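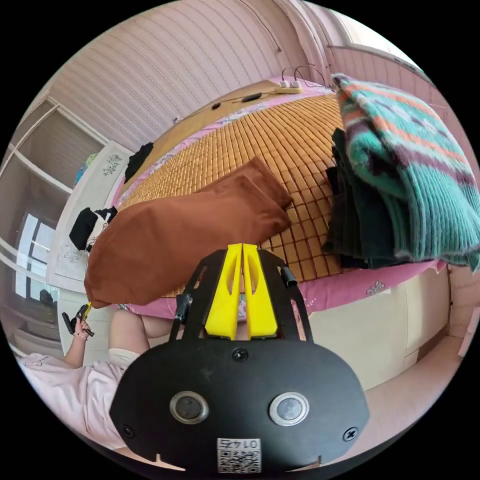 4.2 The home visit

I'd read the Trilwood protocol twice before I went, and I still wasn't ready for how much of the session would be about cloth. The plan for the visit (April 21, 2023, a bedroom, one operator, me trying to keep out of the way) was to see the hand-held grippers used on somebody's clothes in an ordinary room, after months of watching them on the bench at Stasora. On the bench we'd mostly used tea towels. They're square, they're all the same colour on both sides, and I've come to think they taught us next to nothing!

The session was set down for 80 minutes and the protocol asks for 16 episodes, each one a single garment from first touch to last release. The operator works a gripper in each hand and is told to go at whatever pace feels normal. I asked for a turn before we started properly, and I'm glad I did, because the thing you notice straight away is how much you want to use your other fingers. Two fingertips is all you get. With your own hand you pinch a hem, roll it a bit, feel whether you've caught one layer or two, and adjust without thinking about it. With the gripper you have to look, and then you're looking at the back of your own tool. I caught two layers when I wanted one on both of my tries and I wasn't even embarrassed by the second one, just annoyed.

My notes from that part of the afternoon are mostly about grip placement. The protocol says to take a garment "at a corner", which is fine for a towel, but a lot of clothing hasn't got a corner in any useful sense, and what the operator did in practice was take hold of an edge, lift, see how the rest of it hung, and then choose. Section 3 treats the lift and the choice as separate steps. I'd now treat them as one, and I've relabelled the pilot data that way (Table 4 has both versions, for anyone who wants to compare).

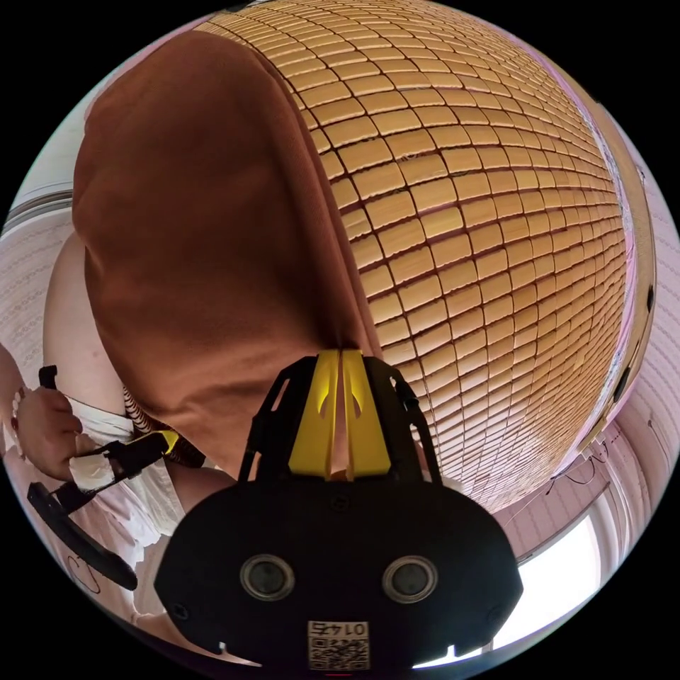

Oskari Leinonen, reading a draft of this section, objected that lifting a garment to see how it hangs is a habit people have with their own clothes, and that an operator given a stranger's laundry might go about it quite differently. It's a fair point and I can't answer it from one visit. The operators at Stasora handle cloth they don't own and they lift and look as well, but they've also had the training video, so that's hardly clean evidence either way. We've added a question about it to the sheet people fill in afterwards.

Then there's the bed. I'd pictured a plain cover, and the mat of little tan tiles in Figure 1 gave me a bit of a fright at first, with all those edges for a fingertip to find. My worry was more for the tracking software than for the operator, to be fair. The Lostetti tracker likes texture, and a repeating grid is texture of the worst sort, where every patch looks like its neighbour. I'd suggest anyone planning a similar visit have a short practice recording over the surface first and run it through the tracker on the spot, which is a thing we could easily have done and didn't.
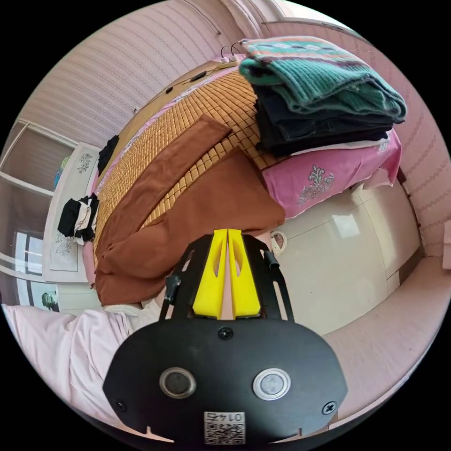 Figure 1. Brown trousers laid out on the tiled mat, with folded clothes stacked on the pillow.

Trousers deserve a paragraph to themselves. In the Þorgeirsson scoring scheme a garment counts as "flat" when its outline can be traced without crossing itself, and that's a sensible rule for a shirt. For trousers it passes any number of arrangements I'd call a mess, and it fails a pair with one leg neatly over the other, which is halfway to folded and exactly what you'd want. I scored the visit by the rule as written, so the numbers in Table 4 line up with everyone else's, but I kept my own column beside it. The two disagree more often than I'd like.

What happens at the edge of the bed isn't scored at all. If part of a garment hangs over the side, its weight is pulling on the rest, and that changes what a two-fingered grip can do with it. On the bench we have a raised lip and it never comes up. I'd like a simple yes/no field for overhang, filled in at the start of each episode, and I've put that to the Trilwood people along with the trouser business.
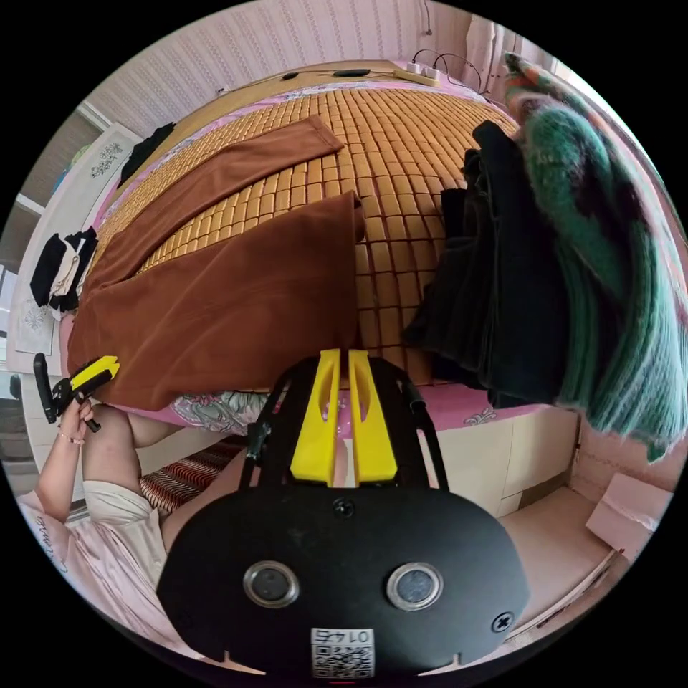 Figure 2. Brown garment spread on the mat and hanging over the near edge; second gripper at left.

The other change I'd make is to the clutter rule. As it stands, the protocol wants the work surface cleared down to the garment in use, and I went in ready to be strict about it. I've gone off the idea. People put clothes down next to other clothes, and a dark garment beside a heap of dark garments is a problem any household robot is going to meet on its first morning. For the next round, then, we're leaving the piles where they are and noting them on the sheet. Section 4.3 covers how those notes are coded.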